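3.2 Skin assessment and follow-up

Contact dermatitis of the hands was graded on the Skultier scale at enrollment and again after 10 weeks. Of the 700 workers invited from the Mapplebeck and Asik sites, 72 had visible redness or scaling between the fingers at the first visit. Each was given a fragrance-free cream and told to apply it after every hand wash. Patch tests were read at 48 and 96 hours by the same nurse, who did not know the worker's job.

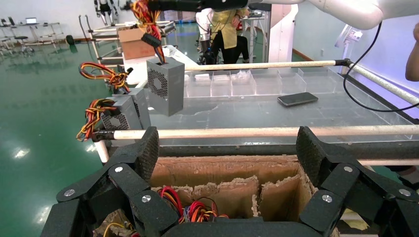

Figure 3. Work area.

Workers with a history of childhood eczema were analyzed as a separate group. Itch was scored from 0 to 10 in a daily diary – blank days were treated as missing and were not filled in from neighboring entries. Glove use was recorded by shift. Ten workers left before the second visit in April and were kept in the baseline tables only. Scores were entered in Era, and grades that differed by more than one step between hands were checked against the paper form.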